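Looking After a Light Wood Table (and Everything That Lands on It)

I love a pale wood table. I love it so much that I have spent five years working out how to keep one looking good in a house where people eat, glue, paint, repot basil and do homework on it, sometimes in the same afternoon! These are the habits that have stuck.

Everyday wiping

Wring the cloth out until it stops dripping, then wring it again. Wipe with the grain, end to end, and follow straight away with a dry tea towel. I keep the dry one over my shoulder so I can't skip that part. A drop of plain dish soap in a bowl of warm water is plenty for breakfast stickiness.

Go easy on spray cleaners, especially the citrus ones. My neighbor Delwyn Bolger used one every evening for a whole winter and ended up with a dull patch exactly the shape of his placemat.

Rings and cups

White rings are usually moisture caught in the finish, and a lot of them will come out. Lay a clean cotton cloth over the ring and press with a warm, dry iron (no steam, please!) for a few seconds, lift, look, and repeat. Test a hidden spot first if you don't know what the finish is. Dark rings have gone deeper and generally mean sanding.

Insulated tumblers are kinder to wood than a glass of ice water, but check the bottom anyway. Coffee runs down the side and makes a lovely brown circle while you're busy with something else.

Baskets and other metal things

Wire baskets are wonderful for corralling napkins, mail, fruit, anything. Run a fingertip around the underside before you set one down, and if you feel a rough end of wire, stick on four felt pads. Lift a basket to move it. Dragging is how you get those long, fine scratches that only show up at sunset.

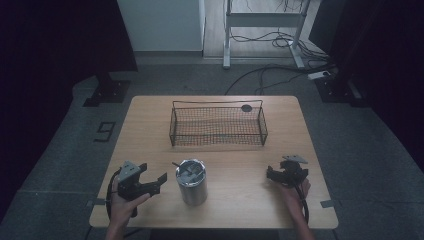
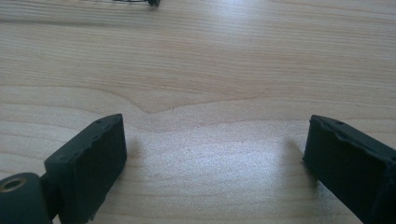
Pale wood with a visible grain, and worth the extra minute with the dry towel.

Small scratches

Try these in order and stop as soon as you're happy:

Rub the spot with a soft dry cloth. Plenty of "scratches" are just scuff marks from something else.

Use a wax filler stick one shade lighter than you think you need. Dark wax on light wood looks like a pencil line.

For an oiled table only, a very light pass with fine sandpaper, along the grain, then fresh oil.

If the top is veneer, leave the sandpaper in the drawer. It's thin stuff and it goes fast.

Oiling day

Mine gets oiled in October, before the heating comes on. Two thin coats, left overnight in between, with every bit of extra wiped off after 13 minutes (I set the oven timer). Thick coats stay tacky and collect every crumb in the kitchen. Spread the oily rags flat outdoors to dry, or drop them in a can of water with a lid. Never leave them in a heap, they can catch fire all by themselves.

Zewditu Birhane wrote in to ask about crayon. Scrape off what you can with an old plastic card, then wipe with a barely damp cloth and a dab of dish soap. Red takes a second go.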